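Home | Facilities | Inspections | Archive | Contact

Girgate Building – Interior Floor and Egress Checklist
Posted 2/8/26 by Marisa Palumbo
3 comments | 11 shares

Scope: ground floor, east side. Extinguisher and panel items carried over from the January round.

1. Exit doors open fully with one motion. PASS. Door 4 closer is slow – adjust.
2. Exit signs lit on battery test. FAIL. North corridor sign went dark before the test ended. Replace battery pack.
3. Extinguishers tagged, gauge in green. PASS. Unit 3195 bracket loose, tightened on site.
4. Floor surface sound, no lifted edges. PASS. 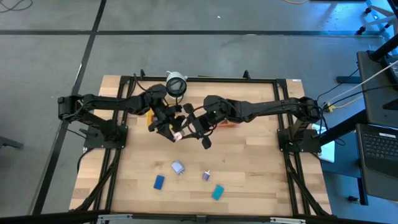
Item 4, work table and gray floor.

5. Aisle width kept clear. PASS. Narrowest point measured 95 cm, at the Omow cabinet.
6. Electrical panel clearance. FAIL. Cartons stacked in front of panel B. Same finding as January.
7. Outlet covers intact. PASS with note. One cracked cover behind the Fiore sink unit, not live.
8. Overhead lighting. PASS. Fixtures secure, no flicker observed.
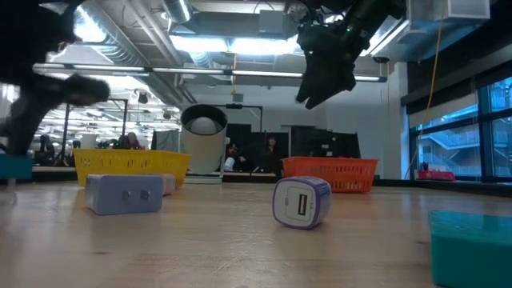 9. First aid cabinet stocked. FAIL. Eyewash expired, burn dressings short by 6. Order placed with Butlow.
10. Emergency contact sheet current. FAIL. Still lists the old night number.

Reinspection covers items 2, 6, 9 and 10 only.

Comments (3)

Murray Kereama
Panel B cartons moved to the upstairs store. Floor tape needs redoing – the old line is worn through.

Loubna Hajji
Is the 95 taken with the cabinet door open or shut? Open, it loses around a hand's width.

Marisa Palumbo
Shut. Will remeasure open and add a line to the form.

Previous | Next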